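Ornudberg Forum > Arms and Cells > Upkeep and Repair
Two-arm folding cell: wrist cables, fingertips, keeping the bases where they belong

tessel_k
Posts: 1,674
2023-06-25

I look after a bench cell with two small printed arms, one on each side of a white table, doing shirts. It has been running since May and I want to write down how it is kept, partly for the next person and partly to hear what I'm doing wrong. The job is called Brirkia in our logs if I slip and use that name.

Start of day, in order:

1. Power off. Push each arm through its full travel by hand. Feel for a joint that drags. The shoulder goes first on ours.

2. Check the bases. Try to rock each one with two fingers. If it moves at all, tighten it and redo the zero pose before anything else.

3. Put a shirt down between the arms with the hem toward you and go to the start pose. Both grippers should be clear of the table. We leave the shirt rumpled on purpose, a pressed one hides problems.
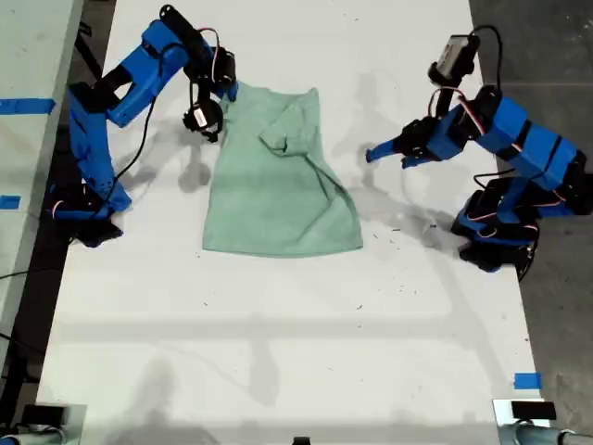 4. Close each gripper on nothing and listen. A servo that keeps humming after it closes is fighting its own stop. Back the closed position off a little.

5. Look over the wrist wiring. The red and white servo leads need slack at every joint, and the black camera cable needs a loop big enough for the wrist to turn without pulling.

6. Wipe the table. Lint and little black specks come back every day.

Where I get stuck is the low reach. When both arms go for the bottom of the shirt they end up close together, and the wrists come down flatter than I would like. I have tried raising the approach by 9 mm. 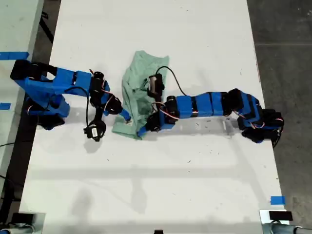
That helped on one side and made the other side miss the lower layer about as often as it caught it. I put the height back and slowed the last part of the move to 25 percent. Better, but the cycle is now long enough that people complain.

dunmore_belt
Posts: 212

Slowing down is covering for the zero pose. If one side misses and the other doesn't at the same height, your two arms don't agree on where the table is. Touch each fingertip to a feeler gauge at three spots and compare. I would bet the shoulder that drags is the one that's off.

tessel_k

It is the same side, yes. I'll do the gauge check. I don't think it's all zero, though. The error changes with how far the arm is stretched out, which looks more like sag to me.

dunmore_belt

Could be both. Fix the cheap one first.

rill77
Posts: 48

I would look at the camera mounts before either of those. On a cell like this the mount takes every bump the wrist takes. Once a screw backs out, the camera tilts, the view changes, and you spend a day retuning a pick that was fine. Anything that lets a camera touch the table or the cloth needs to be sorted out before you tune heights.

We run two of these arms under a controller box from Schmieder and I check the mount screws at lunch as well as in the morning. Medium threadlocker on metal threads only. Keep it off the printed parts, some plastics crack from it.
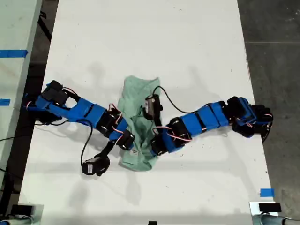

How often should the servo horns be retightened?
Once a week if the cell runs every day, and after any crash. Mark each screw head with a paint pen so you can see at a glance if it has turned.

Someone always asks that so I'm putting it here. The other thing is the cables. Clip them at the forearm and again past the elbow, and leave the stretch between free. If you tie them down tight, the connector does the bending and it fails at the crimp.

okapi_shop
Posts: 530

I disagree on the lunch check. Every time you put a driver on a screw in a printed part you wear the hole a little. Paint pen marks, yes. A driver twice a day, no. Look at it, and leave it alone if the mark lines up.

rill77

Fair. I look more than I turn. I should have said that.

tessel_k

Paint pen goes on the list. I did the gauge check last night. The dragging side was low by more than the other, so dunmore_belt was right about that much. I redid both zero poses and took the speed limit off. The sag is still there at full stretch but small enough to live with for now.

Fingertips next. Ours have blue tips on black lower parts, and the tips do the real work – they have to hold a twist of fabric without letting it creep. I change both tips on a gripper together. One new and one worn gives a crooked pinch, and the cloth rolls toward the worn side. Before fitting new ones I clean the finger with alcohol and let it dry. Then I pinch a fold of shirt, lift it a hand's width and give it a tug.

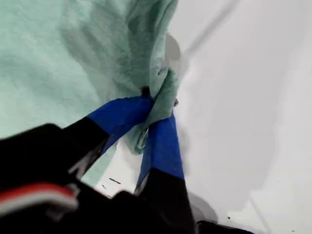 okapi_shop

Changing them in pairs is a waste in my opinion. Swap them left to right when the first one shows wear and you get a second run out of the set. We did it that way on the Emovon line for a full season and the pinch stayed straight.

tessel_k

Do yours wear on the flat or at the edge? Mine go at the edge, and a swap puts the bad edge on the outside, where it catches the hem.

okapi_shop

On the flat. OK, that would change it. If yours go at the edge then your fingers are closing with a toe-in. Put a strip of paper between them and see where it grips first.

dunmore_belt

Check that with the gripper warm. Ours closes a little differently after an hour of running and the paper test was no use cold.

tessel_k

Will do it warm. I have one spare gripper set and the printer is booked, so shimming is all I can do this week if the paper says toe-in.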